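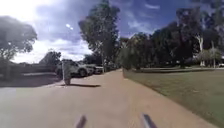 Footpath with bollard, lawn edge and adjoining street parking.

How to Inspect a Neighborhood Footpath

Proltosa Grounds and Walkways Office
Revised 8/10/20

Purpose

These instructions are for property managers and grounds staff who are responsible for the routine inspection of paved footpaths, sidewalks and the ground beside them. They cover visual checks and simple measurements only. Structural testing is handled under the Drandis maintenance agreement and must be requested separately.

Before you begin

Choose a dry day with good light. Low sun throws shadows that make small changes in level easier to find, but long shadows from posts and trees can also hide damage. Walk such stretches a second time from the opposite direction.

Bring the following:
Inspection form (Flastent pad or the office's printed sheet)
Measuring tape and a short straightedge
Marking chalk
Site plan showing section numbers
Reflective vest

Divide the route into sections of no more than 200 feet. A section should also end wherever the paving material changes or the path meets a road.

Step 1. Walk the full route once

Complete the first walk without stopping to measure. Note the general condition of the surface, places where the path becomes noticeably wider or narrower, and any point where it runs into other paving. A path that merges with the paved area next to a street needs particular attention, as vehicles may be able to reach it.

Step 2. Check bollards and other posts

Press firmly against each bollard at chest or waist height. It should not move. Look at the base for cracking, gaps and pale or discolored patches in the paving, and record them even when the post is firm. Confirm that the clear width on the wider side meets the figure on the site plan. On the Koval residential routes that figure is 37 inches.

Tall poles standing beside the path are checked by eye. Record any lean, the direction of the lean and whether the pole carries a sign or other hardware. Do not attempt to straighten a pole or test it by hand. Leaning poles are reported to the office the same day.

Step 3. Examine the surface and joints

On concrete, check each expansion joint across its whole width. Lay the straightedge over the joint and measure any difference in height. Mark raised edges with chalk on both sides. On smooth paving without visible joints, look instead for hairline cracks, settled areas and loose material.

Where a section has more than one defect, number them in order from the start of the section. Do not combine two defects on one line of the form.

Step 4. Inspect the edges and verges

The line between paving and lawn should be clean, with no drop that could catch a foot or wheel. Where there is a raised curb, look along its length for chips and for pieces that have shifted – curved runs deserve a slower look than straight ones.

Grass condition is recorded separately for each side. It is common for one side to be even and green while the strip nearer the road is dry and patchy. Bare dirt should be noted with its length, as it can wash onto the walkway in heavy rain.

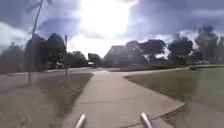
Step 5. Inspect the junction with the road

Begin where the sidewalk starts to flare and continue to the edge of the roadway. Check that the apron has no standing water, loose gravel or broken corners. Stand at the center of the apron and confirm that approaching traffic is visible in both directions. Parked vehicles, hedges and posts that block the view are entered under "Sight lines."

Step 6. Complete the form

Enter the section number, the defect number and the measurement. Forms are kept for 300 days at the site and then forwarded to the office. Use Code 176 for defects that require the path to be closed – telephone the office before leaving the site in such cases.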